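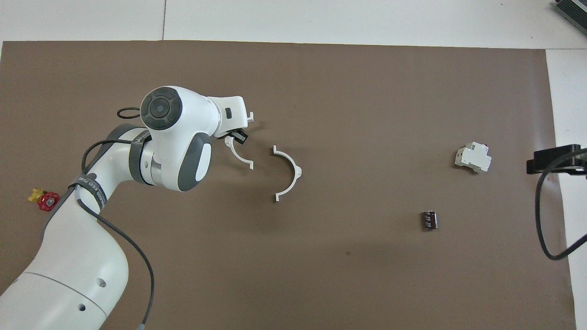 Bench notebook, Skullmont shop
Oct 23, 2023
Subject: plastic clamp halves for the Henby pipe run, fit and handling

Parts on hand: one bag of white clamp halves from Carkerix, order line 3,317. Bag label says 28 halves. Not checked against the packing slip. The drawing calls for a plain arc with a short flat tab at each end. Two halves face each other over the pipe and the tabs meet.

Purpose of today's work was to settle three questions left open since February: which way up the halves should lie before pickup, whether the brown mat stays, and whether the tab faces need cleaning before assembly.

Tab faces first. Ran a fingernail along both faces of each half in the first handful. Flash on the inner edge of most of them, worst at the corner where the tab turns into the arc. One pass with the deburring blade takes it off. Two passes starts to round the corner, and then the tabs rock against each other when closed. Write it on the traveler as one pass only.

Closed a pair by hand over the Xavier test pipe after deburring. Gap at the tabs looked even side to side by eye. No feeler gauge at the bench, so no number. The pair turned on the pipe with light thumb pressure. The pair left with its flash on would not turn and stood open at one end. Keep both pairs, bagged separately, for the review.

Orientation on the mat. A half laid flat on its side stays put and is a poor thing to get hold of, the wall being thin. Stood on its tabs it makes a bridge and tips if the bench is bumped. Laid on its back it rolls.
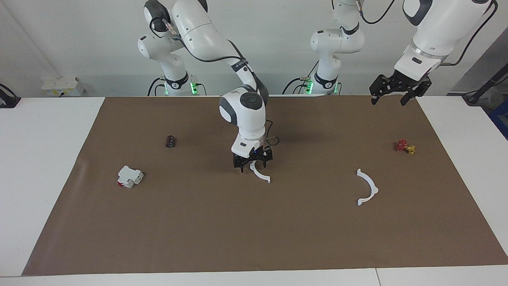

Thin curved parts have a grip problem that the old square brackets never had. There is no flat pair of faces to close on except at the tabs, and anything taken on the arc can pivot. The hang of the piece matters for this: with the fingers over the arc, one end sits down below them toward the lower right, so the low end is what meets the pipe or the mat first. Set the approach height from that end and ignore the middle of the arc. Same rule for hand placement with pliers.

Mat stays. White plastic on brown is easy to find, including the small offcuts from deburring, which vanish on the pale floor. Brush the mat down between batches, as chips under a tab are enough to tip a standing half.

Torque: nothing done. Screws for this size are not in. Bin 700 has the next length up and those bottom out.

Still open:
Slip count for line 3,317.
Ask Carkerix if the flash is from the current tool or an older one. Their part note 1,886 shows a clean corner.
Feeler gauge back to this bench.
Repeat the pipe fit with the painted pipe, same two pairs.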